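Chapter 3
Training Load: How Much Is a Session Worth?

Fletcher Wihongi
Revised October 13, 2025

Start with two rowers. Same boat, same coach, same hour on the water. One gets off and eats a sandwich and goes to class. The other goes home and sleeps till dinner. The log says they did the same work. Did they?

Depends what you mean by work. That's the whole chapter really, so get the two terms straight first.

External load is what the athlete did. Distance, weight on the bar, minutes, number of sprints. You can measure it from the bank with a watch.

Internal load is what it cost them. Heart rate, effort, how they feel walking to the car. Harder to get at. Two people can share an external load and be miles apart on the internal one. Fitness does that, so does a bad night's sleep, a cold, exams, heat, an argument at home.

Coaches who only write down the first kind miss a lot. I did, for years. At Ruawai we had a beautiful wall chart of distances and not one word on it about how anybody felt.
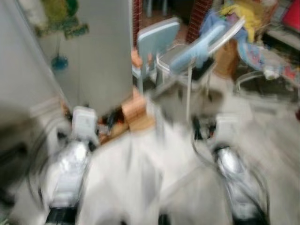

Figure 3.1. Two arms, strong motion blur, indoors.

3.1 The cheap method

Session rating of perceived exertion. Session RPE from here on. Ask the athlete how hard the whole session was, on a scale that runs from rest at the bottom to maximal at the top. Multiply by the minutes. Done.

Worked example. A steady row, 60 minutes, rated 3. Load is 180 arbitrary units. Next day the same crew does a shorter, nastier piece: 25 minutes, rated 8. Load is 200. So the short one cost more, by this measure, even though it looks like nothing on the wall chart. Students tend to be surprised by that the first time. Do a week of your own and see.

The units are arbitrary and they stay that way. You can't convert them to calories or miles. You can compare one athlete against herself, last week against this week, and that is mostly what you want to do with them. Comparing two athletes is shakier. People use the scale differently. Some never go near the top of it, and some live there.

Also watch what question gets asked. "How hard was that?" right after a sprint finish gets you a rating of the sprint finish. You want the whole thing, warm-up included. Say so every time. I still forget and have to go back round teh boat shed asking again.
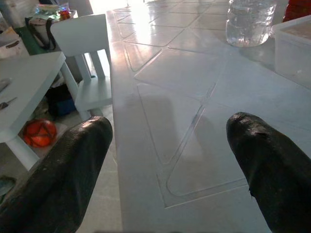 What you do with the number matters more than the number. Add the days up and you have a weekly load. Put the weeks next to each other and you get a shape. Goltholm, the school crew we follow through the rest of this book, had a weekly load of 504 at the start of the February block. Low, on purpose, they were coming back from a break. Keep that figure handy, we come back to it in the section on progression.

Look for jumps. A sudden climb from one week to the next is worth a conversation. Not a diagnosis. Load figures don't predict injury in one particular person and you should be suspicious of any chart with a magic line on it. They tell you where to look and who to talk to.

Look for sameness as well. Every day medium, no easy days, no hard ones. Coaches call this monotony and it wears people down quietly. Usually it comes from easy days creeping up. The crew feels good, the stroke picks up the rate, nobody stops them, and there goes the easy day.

3.2 When to collect it

Short gap after the session, long enough for the breathing to settle. Paper is fine. A phone form is fine. Out loud in front of the crew is not fine, the juniors will copy whatever the stroke said. Ask one at a time, don't react to the answer, write it down. 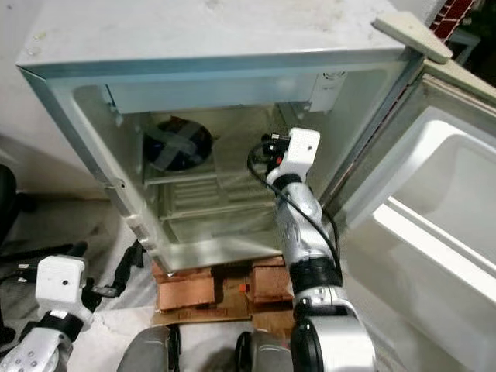 Should land training go in the same total as rowing?

Put it in the same total but log it on its own line. Weights, running and the rowing machine all cost the athlete something, so they belong in the week. Keeping them on seperate lines lets you see which part moved when the total jumps.

3.3 Missing days

They happen. Athlete forgets, sheet gets rained on. Leave the cell blank and mark it as missing. Don't write a zero, a zero means rest, and a rest day that never happened will drag the weekly total down and make the next week look like a spike. If half the week is blank, skip the total altogether and go talk to the athlete.

Before reading on, get a notebook and start your own log. Minutes, rating, product, one line of comment. The comment line ends up being the bit you reread.

25 shares | 3 comments

Related
Chapter 2: Planning the Season Backward
Chapter 4: Rest, Sleep and the Easy Day
Case notes: The Goltholm Crew
Log sheets: Jestance layout
Log sheets: Vovlow layout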